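夏天怎样保存水果和蔬菜

我住在这里已经5年了，中文还在学习，如果有写得不清楚的地方，请大家原谅。这一页我写一些厨房里的小办法，都是我自己常常用的。

桃子和杏买回家以后，先不要洗。洗过的水果皮上有水，很容易坏。硬的桃子放在室温下面，不要叠在一起，蒂的那一面向下，一般过2到3天就变软了。变软以后再放进冰箱，吃之前半个小时拿出来，味道会更甜。

如果着急吃，可以把桃子和一个苹果一起放进纸袋，袋口折一下。我的邻居Nuala Hennessy喜欢用香蕉，她说比苹果快。我两种都试过，觉得差别不大。

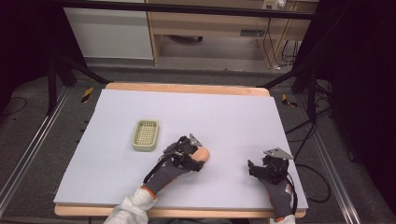 叶子菜的办法不一样。生菜和菠菜要用厨房纸包好，再放进袋子，袋口留一点空气。纸湿了就换一张。香菜可以像花一样插在杯子里，杯子里放一点水，上面套一个袋子，这样能放将近一个星期。

土豆和洋葱请分开放。我以前把它们放在同一个柜子里，土豆很快就发芽了。现在洋葱挂在阳台的门旁边，土豆放在厨房最下面的抽屉，里面垫旧报纸。

西红柿没有熟的时候不要放冰箱，会变得没有味道。已经切开的，切面向下放在小盘子上，盖好，第二天要吃完。

冰箱里的味道，我用一小碗小苏打来解决，放在最上面一层的后面，到9月再换新的。蔬菜盒每两个星期拿出来，用温水和一点点白醋擦，擦完要完全干了再放回去。

有读者问冷冻的桃子怎么做：去皮，切块，平铺在盘子上先冻硬，然后装袋，袋子上写日期。做果酱或者奶昔都可以，直接吃就太软了。

更新：06/08/2026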